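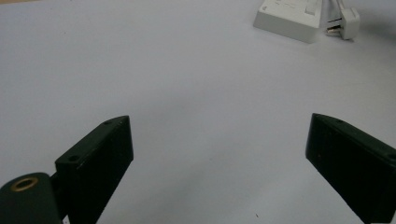

FACILITIES AND FURNISHINGS: WORK SURFACES

Cleaning and Restoring White Matte Tabletops

All users of the shared workrooms at the Plarach Centre are expected to leave tables clean at the end of a booking. The procedure set out on this page applies to the white matte tables in the ground-floor workrooms and in Room 23. It does not apply to the oiled timber benches in the Yeom Annex, which have a separate care sheet.

A pale matte surface shows small marks more readily than a dark or patterned one, particularly under cool overhead light. Most of these marks can be removed in a few minutes with water and a mild soap. Abrasive products will remove them as well, but they polish the finish unevenly, and the resulting shiny patches are permanent. Two tables were withdrawn last year for this reason.

Before you begin

Collect the following from the supply cupboard outside Room 23:

Two white microfibre cloths (coloured cloths are reserved for the kitchenette)
One soft-bristled brush
A measuring jug
Clastoslow neutral surface soap
A plastic scraper with rounded corners
Dry cotton towels

Please do not bring products from home. Bleach, acetone, cream cleansers, melamine sponges and furniture polish are not permitted on any table in the building.

Loose items should be moved to the side bench. Where equipment is fixed to the table or is in use by another group, work around it and keep liquids well away. Equipment is to be moved only by the person who booked it.

Routine cleaning

1. Brush the surface from the centre toward the nearest edge and collect the debris in a dustpan. Grit left on the table will be dragged beneath the cloth and may scratch the finish.

2. Pour 400 mL of lukewarm water into the jug and add one capful of soap. Stir gently.

3. Dip the first cloth and wring it out until it no longer drips. Liquid must never be poured or sprayed directly onto the table.

4. Wipe in straight, overlapping passes along the length of the table. Circular wiping tends to leave a visible haze. Fold the cloth to a fresh side when it begins to look grey.

5. Rinse the second cloth in plain water, wring it out and repeat the same passes. Soap residue is the usual cause of a tabletop that looks cloudy after cleaning.

6. Dry with a cotton towel, including the edge banding and the underside of the lip.

Checking the result

Crouch so that your eyes are slightly above the level of the table and look across it toward a window or lamp. Remaining film will appear as a dull streak, and grease as a faint sheen. A gradual change in tone from one side of the table to the other is normally an effect of the room lighting and does not call for further cleaning. If you are uncertain, look at the same area from the opposite side. A stain will stay where it is; a shadow will usually shift or fade.

Small and stubborn marks

Pencil. Use a clean white vinyl eraser with light pressure, then wipe with the damp cloth. Pink and grey erasers may leave colour behind.

Adhesive tape residue. Lay a cloth soaked in warm soapy water over the residue for five minutes. Lift the softened adhesive with the plastic scraper, held nearly flat. Metal blades are prohibited.

Ballpoint or felt pen. Place a small quantity of isopropyl alcohol on a cotton swab and dab the mark, changing swabs often. Rinse the area promptly. The alcohol is kept in the locked section of the cupboard and must be signed out at the front desk.

Dark scuffs. Rubber feet and dragged cases are common sources. Try the eraser first and the soap solution second. A scuff that can be felt with a fingernail is a scratch and should be reported.

Tea and coffee. Fresh rings come away with the routine method. For an older ring, mix baking soda and water to a thin paste, leave it on the ring for two minutes and lift it off with a damp cloth without rubbing.

Any mark that remains after two attempts should be left alone. Repeated scrubbing does more harm to a matte finish than the original mark.

Protecting the surface during use

Cutting mats are available from the front desk and are compulsory for any work with knives. Hot tools must be placed on a stand. Metal parts, including clamps and anything with exposed screws or threaded fittings, should be lifted into position and not slid across the table. Where a clamp is attached to the edge, place a felt pad between the jaw and the tabletop.

Painter's tape may be used to mark positions on the table, provided it is removed the same day. Masking tape and duct tape are not to be used.

Groups needing an unmarked white background for photography or layout work may ask for Table 26, which is not issued for craft or repair bookings. Please make the request when booking.

Monthly maintenance

Building staff inspect the tables on the first Tuesday of each month, before the rooms open. The inspection covers levelling, loose edge banding and the condition of the finish. Adelino Prata maintains the furniture log and will attach a yellow tag to any table awaiting repair. Tagged tables may not be booked, and the tag should not be removed, even where the damage appears slight.

Resurfacing is carried out each March by Tenine Interiors. Rooms close one at a time for the work, and affected bookings are moved to the Yeom Annex where space permits.

Reporting damage

Scratches, chips, burns and swelling along the edges should be reported on the day they are noticed. Give the room, the table number, the location of the damage and, if known, its cause. Reports may be left at the front desk or made by telephone to Fitriani Saragih, Facilities, at extension 566. Users are not charged for ordinary wear. Charges may apply where a prohibited product or blade has been used.

Requests for additional cloths or soap should be directed to Mélanie Turcotte at the front desk. Used cloths go in the lidded bin beside the supply cupboard, and the jug should be rinsed and returned upside down to the second shelf.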